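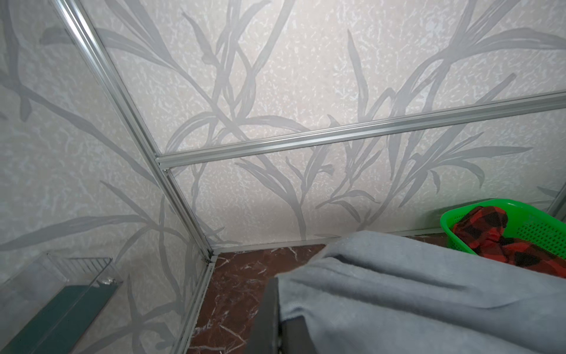
*Fig. 1. Corner of the shower enclosure, patterned wall panels and metal corner rail.*

# Budget phones and how long they really last on a charge

Hélder Seixas, Consumer Electronics module, November 2021

## Why this topic

Phone shops put battery size on the box in big print. Wanted to know if the number tells you much. My gran bought the Ukilis on the strength of the number and was cross about it by teatime, so that was the start.

Three phones, all cheap, all bought used or borrowed. The Ukilis was £119 new. The Gonwood was a bit more. The Trenier was my cousin's old one, no idea what he paid. Wanted a Chang as well but the seller pulled out, so it's only in the background reading and not in the results.

## What I did

Each phone charged to full, left on the charger a further half hour, then unplugged. Same SIM moved between them. Screen at half brightness, auto-brightness off. Wi-Fi on, Bluetooth off, location off.

Two tests:

- Video test: one downloaded film on a loop, sound low, until the phone switched itself off.
- Idle test: screen off overnight, percentage written down before bed and again in the morning.

First go at the video test had to be scrapped. The Gonwood had a system update waiting and it started installing halfway through. Turned off updates on all of them and began again. Should of checked that first.

Half brightness isn't the same on every phone. The Trenier at half is much dimmer than the other two, which helps it. Tried to match them by eye, gave up, went back to the slider. A proper light meter would sort this out. The one in the physics lab was booked.

## Results

The Ukilis has the biggest battery on paper and came second in the video test. Gonwood first by a fair way. Trenier last, expected, it's the oldest and the battery has been through around 200 charges according to its own settings page. Not sure how far I trust that page.

Idle was different. Trenier lost the least overnight. Ukilis dropped 22 per cent with the screen off, did it again on the second night, then it was fine once I removed the weather app and the two shopping apps that came with it. So the battery wasn't the whole story, the stuff loaded on it was eating the charge.

Charging speed: only noted roughly. Gonwood comes with a faster plug. Used on the Ukilis it made no diffrence that I could see.

## Problems

Only one of each phone. Used phones have worn batteries and I can't measure how worn. Film test is one kind of use, most people in my year are on messages and maps all day and a game on the bus. No game test, ran out of time.

Room was colder on the second night, window open. Might matter.

## What I'd do next

New batteries in all of them, if the money was there. Add a Chang. Do the idle test twice on each phone, once as it comes out of the box and once with the extra apps gone. Full table of readings is in the appendix, handwritten, scanned in.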